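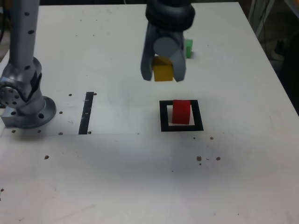

Yellow cube in the grasp, red block inside the black square.

Print this message | E-mail this message

Re: [dimton-users] planner refuses grasp near second object

> We run Dimton with the Clestell planner. When two cubes are
> close, it returns "no valid approach" after 800 samples. Did
> somebody see this? We did not change the collision margin.

Hello,

Yes, we had the same with the green cube, which stands just behind the right finger. In our case the planner was correct and the perception was wrong - the box fitted around the green cube was too big, so the finger always collided with it.

Please try two things. First, set the cluster filter to 50 points minimum. Our tabletop has many small dark specks and some of them were joined to the cube. Second, plot the box before planning, with the Kravets viewer.

With this we need 166 samples for the same grasp. I did not yet test it with both arms moving.

I can send my config file if it helps.

Regards from the Sarkusora lab

Print | E-mail | Reply to list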